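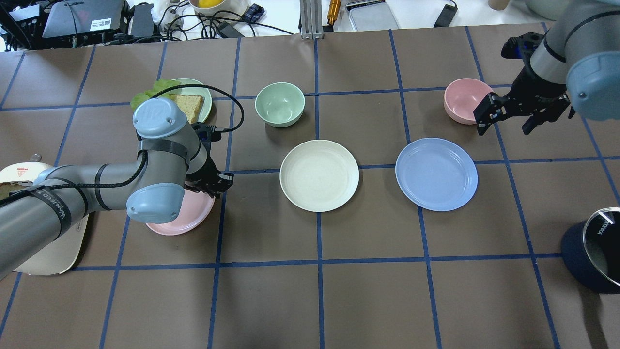 Packed lunches, then. I've been making one nearly every day since June and I have become a bit of a bore about it, so I thought I'd get it all out of my system on here and give my family a rest.

It started with my bank statement. I'd been buying lunch out whenever I was in the office, and when I sat down one evening and went through it all (with a glass of wine, I'm not made of stone) I had spent £2,838 on it in a year. On sandwiches! And the odd soup. I read the number out to my husband and he went very quiet, and then he admitted he'd been having a sausage roll on the train home most nights as well, so at least we were both in trouble.

I'm not going to pretend I love cooking at 7 in the morning. I tried that for the first week and it was awful – couldn't find the lids, couldn't find the knife, left the house with butter on my sleeve. Now I do it the night before, while the tea's in the oven and I'm stood about in the kitchen anyway. It takes no time at all once you've got into the swing of it and the radio's on.

Bread is the bit I've got fussy about. I used to get whatever sliced white was on offer, but Nia Watkins at work brought in some seeded stuff from Plonlow, the little bakery behind the station, and I've been going there ever since. It costs more, but I slice it up as soon as I get in and freeze half, so none of it ends up in the bin. Straight from the freezer into the lunchbox is fine, by the way. It's thawed by mid-morning and it keeps the filling cool.
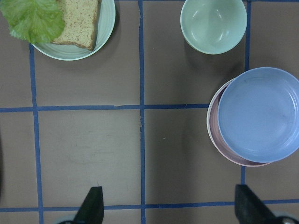 Wholegrain, my favourite sort of slice.

Fillings go in phases. I had a long spell of egg mayonnaise, until the people who sit near me asked very politely if I might think about something else. Then it was cheese and my mum's green tomato chutney, and I've still got two jars of that to get through. At the moment it's hummus with grated carrot and loads of black pepper. If you're using tomato, take the wet middle out first or pack it separately. I ignored that advice for years and ate a lot of soggy sandwiches.

The box matters more than I thought it would as well. My first one was a Grestitz with a clip on each side, and one of the clips snapped in my bag on the bus, all over my diary. I've now got a Bastico one with a proper screw lid for leftovers. It's heavy, and it's an ugly sort of orange, but I've had lentil soup in it on its side and not lost a drop.

I'm trying to put £2,000 of the lunch money towards the bathroom, which has needed doing for as long as we've lived here. I move a bit across every payday before I can get at it. I do still buy lunch out now and then, usually if it's someone's birthday, and I enjoy it a lot more than I used to when I was just eating it at my desk with one hand on the mouse.

Next job is working out what to do with all this chutney. If you've got any ideas that aren't cheese, please put them in the comments, and I'll let Mum know.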